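The Case for the Ugly Old Tower

I have owned a screwdriver for 22 years. It has outlasted four laptops, a marriage to a particular brand of coffee maker, and the Warkico all-in-one I bought in February, which died of something its maker would describe only as "a board-level event." I asked whether I could open it up and look at the event. I was told the unit was sealed for my convenience.

I would like to speak up for the desktop tower, the beige or black box that sat under every desk in every insurance office in Buckley until someone decided it was unsightly. It was unsightly. It hummed, it ate carpet fuzz, and it bruised your knee when you rolled your chair in. It also had a side that came off.

I don't think people under thirty understand what a luxury that was. You took the side off and there were the parts, laid out like a small town seen from a plane. If you wanted more memory you pushed some in until it clicked. If the drive was making the noise, you took out the drive that was making the noise. You could be a fairly stupid person, and I was, and still come out ahead.

Compare the Warkico. The memory is soldered down. The storage is soldered down. The screen is glued to the front and the battery is glued to the back, in a desktop computer, which I'm still thinking about. The repair shop on Billey Street quoted me 40 dollars to look at it and then gave me the 40 dollars back, which I took as a diagnosis.

The usual defense is that nobody opens these things anyway. I have heard this from a salesman, from my brother-in-law, and from the Brirneo support forum, where it is pinned to the top. It may even be correct. Most people never lifted the hood of their car, either, but they'd have had questions if it had been welded shut at the factory.

The other defense is beauty. Fine. The new machines are lovely. They look like something you'd be served a very small dessert on. But there was some care in the old boxes too, and it went where a buyer would never see it. I'm thinking of the people who made the drive carrier a loud blue.
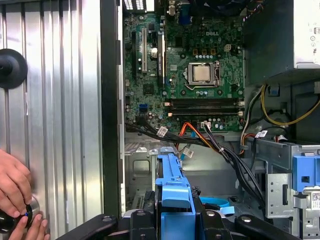
A color like that is a kindness. It belongs to the same family of good manners as the label on a fuse box. Whoever chose it had to sit in a meeting and argue for a bright part inside a dull metal box, and I hope they got a nice lunch out of it.

I'm not asking for the tower to come back into the living room. I'll take the thin one, with the dessert-plate finish, if it has 2 screws on it somewhere that I'm allowed to turn. Put them on the bottom. Hide them under the rubber feet, if you're embarrassed.

Meanwhile I have gone back to the old machine from the closet. It takes its time starting up, long enough to make toast — and it hums. Last night I took the side off for no reason, had a look around, and put it back on.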